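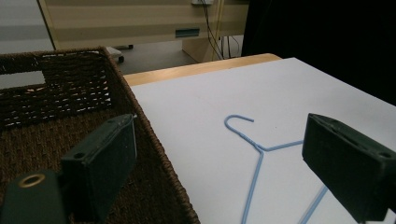 A visitor wrote in our guest book last August that she came to see robots and spent most of the afternoon thinking about her own laundry. We were very happy with this sentence. It is still on the wall by the door, and when new colleagues start at Nutsugah we show it to them on the first morning.

About us

Nutsugah is a small company that teaches robots to handle ordinary household things. We do not build large machines for factories. Our work is with clothes hangers, baskets, towels, spoons and boxes, the objects a person picks up without thinking and a machine finds difficult. A wire hanger is one of the hardest on our list. It is thin, it lies flat on the table, and the fingers of a gripper have very little to hold.

We started with one table and 27 objects, most of them from our own kitchens. Today the collection has 206 objects, and each one has its card, where we write what we tried with it and how it went. Some cards are short. The card for hangers is now four pages long.

Our open days

Two times a year we open the workshop to everybody. The idea came from our partner Ernov, who make the gripper fingers we use and who wanted to hear what people outside the trade think of them. The first time we put out too few chairs and the coffee was finished before the first demonstration. Now we are better prepared — we borrow chairs from the school across the street.

A visit takes one hour. First we show a simple task at the table, for example to lift a hanger or to put something in a basket, and we repeat it with small changes in the position. After this, visitors can hold a hand gripper and try the same task. Many people are surprised how slow they become when they have two stiff fingers and no wrist feeling. Children are usually faster than their parents, and they also ask better questions. One boy wanted to know if the robot gets bored. We discussed it at lunch for a long time.

More than 1000 people have visited us in this way. Schools can book a group visit in the morning, and for them it is free of charge.

What we do with the rest of the year

Most of our work is for other companies. For Fultotora we prepared a set of 2000 recorded grasps with clothing items and hangers, and we still maintain it. With Plokix we are testing how a robot can put things away in a room where the furniture is not always in the same place. This project is young, so at the open day we will show only a part of it.

We are engineers, two designers and one former tailor, who knows more about hangers than all of us together.

Come and see

The dates of the next open days are on the Visits page. Please register before you come, the room is not big. Wear closed shoes, and leave large bags at the entrance. If you have at home some object that you think no robot can pick up, bring it with you and we will try it at the end of the hour.

Page updated 20 January 2025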